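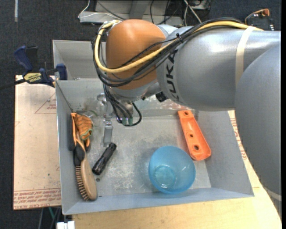
A KUKA arm with a narrow gripper finger over a metal bin of mixed household items and tools.

Print this page | E-mail this page

Bin picking cell (budgeting)

A bin picking cell is a robot work area in which an arm takes single items out of a bin where they lie in no set order. Budgeting for a cell covers the arm, the tool at its wrist, bins, sensing, guarding, software and labour. The arm is the item most buyers price first, but it is often less than half of the total.

Cost items

The Dralero planning guide, used by small workshops in the Remlow district, divides spending into purchase, fitting-out and running costs. It allots 50 per cent of the first-year budget to the arm and controller, 14 per cent to the gripper, cables and hoses, and 4 per cent to bins and clamps. The rest goes to guarding, sensing, software and training.

Grippers are priced by the range of items to be handled. Narrow metal fingers can reach along a bin wall but may need changing for soft goods such as gloves. Translucent items, including plastic bowls, are hard for many depth cameras to read, and buyers who expect them should allow for a longer trial.

Used equipment

Second-hand arms are common in this kind of work. The Flonik price list of September put a reconditioned large arm at 68 per cent of the new price, controller included. Freight, floor fixing and electrical work are quoted separately. Spare cable sets should be ordered with the arm.

Planning method

Under the Dissanayake method, the buyer lists every item to be picked before asking for quotes, and each supplier prices against the same list. Changes made after the order are charged at the supplier's hourly rate.

See also: End effector; Machine guarding; Depreciation of plant

Last revised 5th April

Print this page | E-mail this page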